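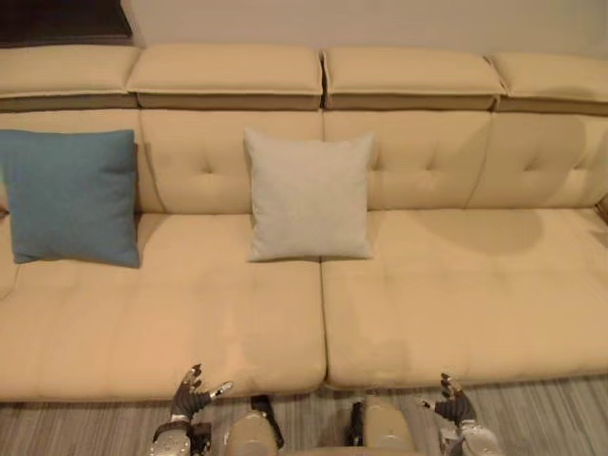 Vol. 2, Issue 2, p. 200

Figure 2. Head camera view at the sofa station. Both hands are open and empty; neither pillow is being touched.

4.2 Comparing the two hand controllers on soft goods

The pillow task turned out to be our favorite test in the whole study. Rigid blocks told us very little about the Flevau and Plekow controllers, which scored almost the same on them. Soft things pulled the two apart right away, and we were delighted to see how clearly!

Both controllers drove the same pair of robotic hands on the same arms. The Flevau controller closes all the fingers along a fixed path and stops when motor current rises. Plekow watches each finger separately and lets the others keep moving after one has met resistance. Every trial began with the hands open in front of the seat cushions, fingers up, as in Figure 2. The operator then called for either the blue pillow on the left or the off-white one near the middle. We ran 200 trials, split evenly between the controllers.

Plekow did better on corners. A pillow corner folds as soon as it is pinched, and the fixed path often closed on a fold too thin to hold. Flevau was faster and won easily when the hand could come in over a full edge – a result we had not expected from the block tests.

The camera gave us more trouble than either controller. An off-white pillow against cream-beige upholstery has little contrast, and the soft shadow over the right side of the sofa sometimes came back from the segmenter as an object. Raising the exposure helped with the first problem and did nothing for the second. We kept these trials in the results and list them separately in Section 4.3.

Related articles
Wrist cameras and folded cloth: notes from the Grabowska bench
Bristinon arm, second calibration report
Finger current as a contact signal

Last updated 10 December 2025

Contact the editors | Copyright and reuse | Back to top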